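Multedano Screening Player – Setup Guide

Section 4: Loading a feature and its trailers

Read Section 3 first if the player has not yet been paired with your projector. Steps 1 to 4 can be done the day before a show.

1. Turn on the player and wait for the home menu.

2. Plug the film drive into the port marked FEATURE. Trailers go in the second port. The player will not read a feature from the trailer port.

3. Choose Import, then select the title. An animated feature of 115 minutes takes almost 300 seconds to check before copying starts.

4. Enter the license code from your distributor's email. Codes are case sensitive.

Note: Sequels often share a short title with the first film. Check the full title and the release year before you press OK.

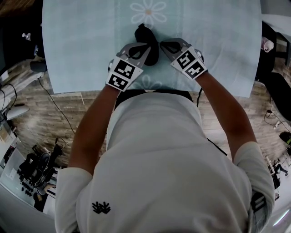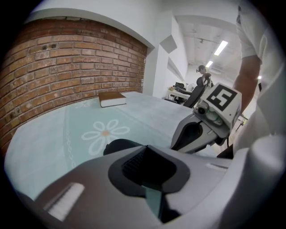 By Bianca Pîrvu
Guide updated Oct 4, 2021

5. Open Playlist and add the trailers in the order you want them. Add the feature last.

6. Set the audio track. Family films often come with an original voice track and one or more dubbed tracks – the player picks the first one on the drive unless you change it.

7. Press Test. The player shows the first minute of each item and then stops.

Caution: Do not remove either drive while the blue light is flashing. The import will fail and the license code may lock.

8. If error 2196 appears, the license dates do not match the player clock. Correct the clock under System and enter the code again.

Note: The player holds up to 199 trailers. Old ones are not deleted automatically – go to Library, then Clean Up.

Subtitles are covered in Section 5.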